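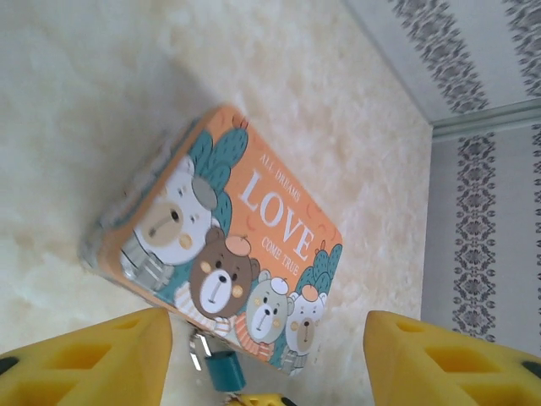
Jarmont Tin Lid Texts - README

Version 4, released August 10, 2020

What this is

Jarmont Tin Lid Texts is a collection of 2,148 short texts copied by hand from the lids and sides of metal boxes for biscuits, tea, sweets and similar goods. Each text is one record. The collection was made for people who study the language of packaging: how a product is named, how its weight is written, how the maker speaks to the buyer. It can also be useful for testing spelling tools on short and strange lines.

The release contains text only. Pictures of the boxes are not part of it, and we can't send them on request.

Files

lids.csv - the main table, one record per line
makers.csv - names of makers as printed, with our normal form
notes.txt - remarks on difficult readings
changes.txt - list of changes between versions

All files are in UTF-8. The separator is a semicolon, as commas are very frequent in the texts. Please set this in your spreadsheet program before opening, otherwise the columns will be wrong.

Columns in lids.csv

id - number of the record. Numbers are never used again after a record is deleted, so there are gaps.
source - one of Bonden, Pichler or Grorkden (see below).
place - where on the box the text stands: lid, side, base or inside.
text - the text as printed. Line breaks are written as a vertical bar.
lang - language of the text, two letters. If one text has several languages, the value is "mx".
type - name, weight, slogan, contents, address or other.
sure - 1 if two readers agreed, 0 if they did not.

Where the texts come from

The Bonden part is the oldest and the largest. It was copied from a private collection of kitchen tins, mainly biscuits and cocoa. The owner kept the tins on open shelves, and many lids had lost some paint, so this part has the most records with sure = 0.

The Pichler part comes from the stock of a shop which sold tea and coffee. The boxes were new when we copied them, and the texts are long, with addresses and lists of contents.

The Grorkden part was added in April. It has mostly gift tins and tins for children's sweets. The texts are short and playful, and there are many invented words. Please do not correct them.

How the texts were copied

Each box was read by two persons who did not see each other's work. They typed the text exactly as it stands, with the same capital letters and the same mistakes. After this the two versions were compared by a small script. Where they were different, the box was read once more by a third person, whose reading was taken into the table. In these cases the value of sure stays 0, also when the third reading looks good.

We did not copy bar codes, recycling marks or price stickers. A text which is part of a drawing, for example on a painted shop sign, was copied and has the type "other".

Letters which could not be read are written as a question mark in square brackets, one for each letter. If we could not tell how many letters are missing, we wrote [...]. No letters were guessed.

Known problems

- Over 10 records in the Pichler part have the base text under "side". We will repair this in the next version.
- Small and large weights are sometimes on the same line in the original. We kept them together, so a search for one weight can miss them.
- The sign for "estimated weight" was typed as a plain e.
- In makers.csv, 14 makers have no normal form yet. The field is empty there - please do not read it as an error in your import.
- Slogans and names are not easy to separate. The two readers often chose differently, and the final value is a decision of the third reader.

What the collection is not good for

It does not represent all tins of any country or period. The sources were chosen by access, and sweet things are much more frequent than, for example, fish or tobacco. We would not use it to say how common a word is in packaging in general. We also have no dates for most boxes, so questions about change over time can't be answered with it.

Use and citation

You may use and change the tables for research and teaching. Slogans and product names can be protected by their owners, so please check this yourself before you print them on anything for sale. To cite, write: Jarmont Tin Lid Texts, version 4.

Corrections

Send the id, the column and your proposed reading. One line per correction is enough. Corrections to the text column are accepted only if you have the same box in front of you, and please write which part of it you have read.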